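Diário da bancada - janeiro, quase onze da noite

Fechei a lista! Quer dizer, fechei a primeira versão da lista, mas há três semanas eu nem tinha lista, tinha um monte de abas abertas e um caderno com setas para todo lado.
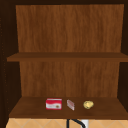 O armário, antes de qualquer compra

Passei a tarde no armário simulado e foi a melhor coisa que fiz pelo orçamento até agora. A tarefa que a gente quer financiar é arrumar e retirar mantimentos de um armário de cozinha, e eu vinha escolhendo braço pelo catálogo, olhando carga máxima e preço. Hoje olhei pelo lado da prateleira. A de baixo tem três coisas pequenas: uma caixinha vermelha e branca, um pacotinho fino em pé e um objeto amarelo arredondado que no meu caderno virou "o limão" (o Loïc Moulin jura que é batata, e ficamos nisso uns bons minutos). A do meio está vazia, e é para lá que eu quero levar tudo na primeira bateria de testes.

Carga, portanto, não é problema nenhum. Qualquer braço da lista levanta uma caixinha dessas. O que me preocupa é entrar com o punho entre as laterais sem raspar na madeira, e pegar o pacotinho sem amassar. Risquei do caderno a coluna "carga" e escrevi "diâmetro do punho" por cima, com caneta vermelha. Que satisfação.

O braço

Sobraram dois. O da Arach é mais fino no punho e vem com a documentação decente que a Xóchitl tanto elogia. O da Bailly alcança mais longe, mas o cotovelo é gordo e eu já estou vendo ele encostando na parede lateral do armário toda vez que for buscar alguma coisa no canto. Estou inclinado para o Arach. Amanhã importo os dois modelos na simulação e rodo 104 tentativas com cada um, mesma posição de partida, mesmas três coisas na prateleira. Se o Bailly me surpreender, ótimo, mudo de ideia com gosto.

A garra

Aqui eu me empolguei e preciso me segurar. Queria a de três dedos. É linda, passei o almoço vendo a ficha técnica dela. Só que para uma caixa e um pacote estreito, dois dedos paralelos com ponta macia devem resolver, e a diferença de preço paga as pontas de reposição do ano inteiro. O arredondado é o único que me deixa em dúvida, porque a superfície é cheia de calombos e não sei como a ponta vai assentar. O Lionel Barbier sugeriu comprar a garra simples e reservar uma linha para ventosa, para o caso do pacotinho. Anotei. Ventosa em embalagem mole me dá um pouco de medo, mas custa pouco experimentar.

As contas

A Endus mandou a cotação da parte de câmera, suporte e cabos: 1.057 euros, com frete. Achei que ia doer mais. O prazo é de 5 semanas, e é isso que aperta, pois a câmera precisa estar montada antes do braço para a calibração não virar novela. Vou pedir ao Gaspard Millet que libere essa compra separada do resto. Ele gosta de aprovar tudo de uma vez só, então preciso chegar com o argumento pronto.

Falta pôr na planilha:
- bancada com altura regulável (a prateleira do meio fica bem acima da de baixo e quero poder subir a base)
- marceneiro para fazer o armário de verdade, aberto na frente, com furos nas laterais para mudar a altura das prateleiras
- botão de emergência, que esqueci DUAS vezes
- mantimentos de teste, comprados em dobro, porque caixa de papelão cansa
- horas do Loïc Huet para a parte elétrica

O marceneiro foi ideia de hoje. Eu ia comprar um armário pronto, mas se as medidas baterem com as do simulado dá para comparar as duas coisas lado a lado, e isso vale muito mais do que a economia. Mandei mensagem para a oficina da Plokholm perguntando se eles trabalham com madeira avermelhada, parecida com a da tela. Talvez seja capricho meu. Mas a cor do fundo interfere na câmera, e prefiro gastar com isso agora.

Para amanhã: rodar as tentativas, ligar para a Endus antes do almoço, escrever para o Gaspard. E perguntar à Xóchitl se a licença do simulador renova sozinha ou se tenho que pôr na planilha também.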